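Hi Yee-man,

Quick update on the Brunimden reading fund! We've spent 818 dollars so far and bought 71 novels, mostly coming-of-age stuff, which the teens grab first. Sevness was the big hit (I cried twice – don't tell the group). Siu dragged for me, but four kids loved the ending, so what do I know. Reviews go up on the blog in April, and I still owe you the Taseck receipt.
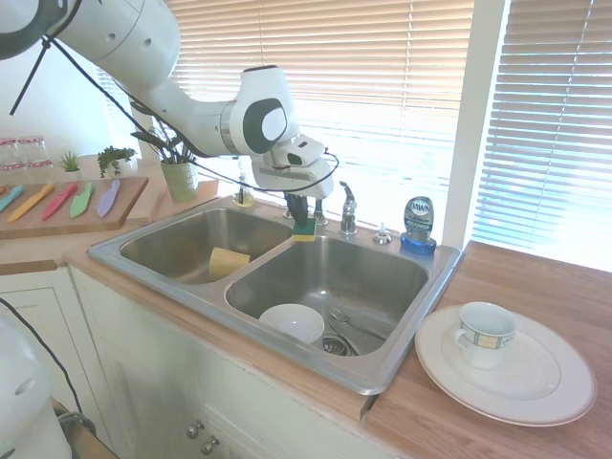
Two sponges at the double sink, one green and yellow.

More once the next box of books comes in!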